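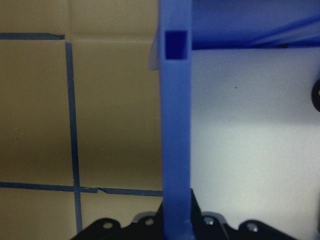
Two-Bin Sorting for Tiny Toy Parts

My August project was supposed to be the garage. Then I opened the tote marked "small stuff" and lost the whole month to it. You know the kind of tote I mean — little figures, bricks, mystery black bits, half a wheel. My friend Ulla Laitinen had been telling me for ages to stop dumping everything on the rug and try two bins and some tape, and I finally gave in. I love it so much that I've done the same thing with hardware, beads and the kitchen junk drawer.

What you need

Two open bins, the same size if you can manage it
White paper or thin white liner
A roll of blue painter's tape
A work surface you don't mind taping up
A few zip bags and a marker for the end

Step 1: Tape your surface

Run your tape in long strips, then cross them with shorter ones until you've got a grid of big boxes. Don't fuss over it! My lines drift, and I have spots where two pieces of tape meet a little off from each other. I tear mine by hand so the ends are never straight either. What you want is a handful of zones you can tell apart at a glance.

Press the tape down with your thumb, especially where strips cross. If an edge lifts, a tiny part will find its way under there and you'll be hunting for it at bedtime. Ask me how long I looked for one yellow stud.

Step 2: Line the bins

Cut your white liner a bit smaller than the floor of the bin and lay it flat. I skipped this the first time and regretted it within minutes. Dark bins swallow dark parts, and even in a bright blue one the small gray pieces sort of melt away. On white, everything jumps out at you.

If the sheet curls up, roll it the other way for a second and try again. I don't glue or tape mine down because I like to lift the whole thing out and use it as a funnel later (more on that in a minute).

Step 3: Set one bin behind the other

Side by side works, but I like them front and back. The one closer to me gets the group I'm being picky about, and the one behind gets whatever is colorful and easy to spot from farther away. Leave a little gap so you can get your fingers around the rims.

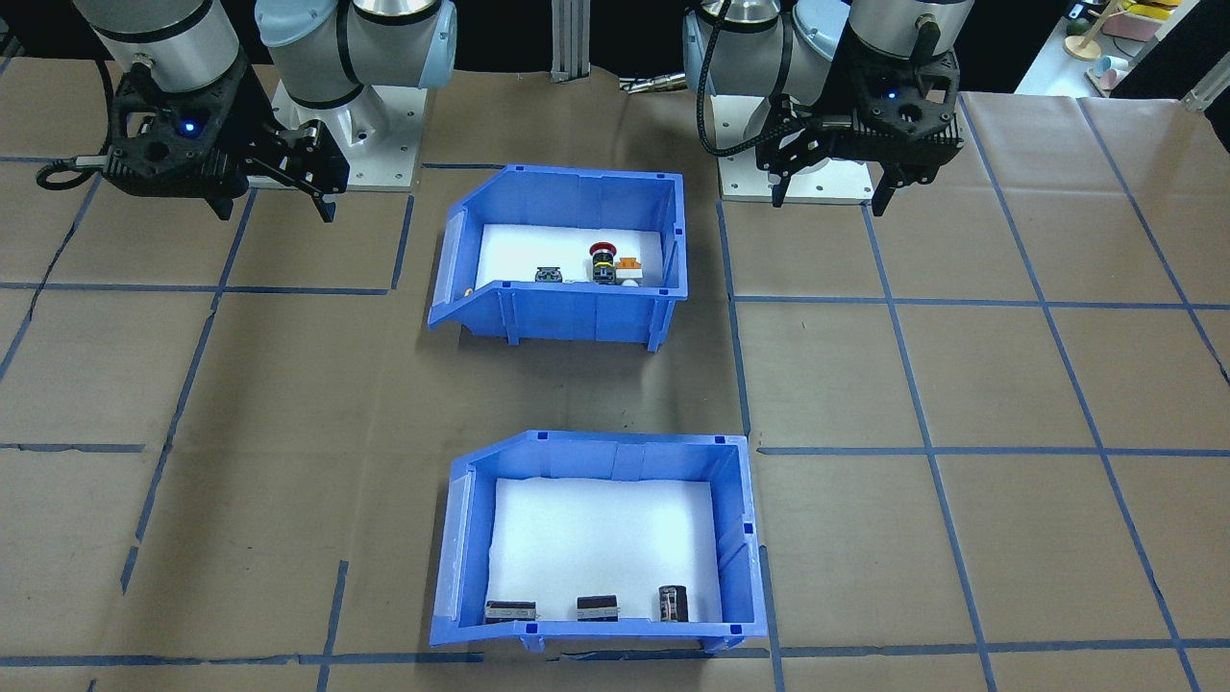
Brighter bits in the back bin, black and silver-gray ones up front, all on white.

Start with just a few pieces in each. I know it's tempting to pour in a whole scoop, but a few at a time along the near edge of the liner is so much easier on the eyes, and the rest of the sheet stays clear for spreading things out.

Step 4: Pick your two groups

This is where people get stuck, so keep it dumb and simple. Color is the fastest. Dark in one, bright in the other, go. You can split by type on the second pass, when the piles are smaller and you're warmed up. Aino Räsänen from my craft group sorts by size first and swears it's quicker, and we've agreed to disagree.

Anything that makes you stop and think goes in an empty square of the tape grid. Keep moving! I set a timer for 17 minutes, then get up and stretch, and that seems to be my limit before I start putting black pieces in with the red ones.

Step 5: Do a color check

Before you bag anything, lean in and look at each liner for strays. Red is my favorite color to check for, it practically yells at you against white. Green is pretty good too. Clear and white pieces are the sneaky ones, so for those I swap in a dark sheet and look again. 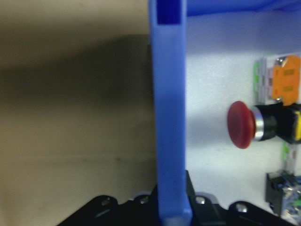
Red on white, with a band of blue along the top. Easy to find!

Step 6: Bag and label

Lift the liner by two opposite sides so it makes a trough, and tip it into a bag. Write on the bag before you fill it, the marker skips like crazy once it's lumpy. I put the group and the month and leave it at that.

My final count on the tote was 3,141 pieces — yes, I counted, I wanted to know! — and it took me a lot of short evenings with the radio on.

When you're done for the day, leave the tape where it is if you can spare the surface. When you do pull it up, go slowly and keep it low, almost folded back on itself. Next on my list is the button jar, and if you have a good way to sort by number of holes, please leave it in the comments.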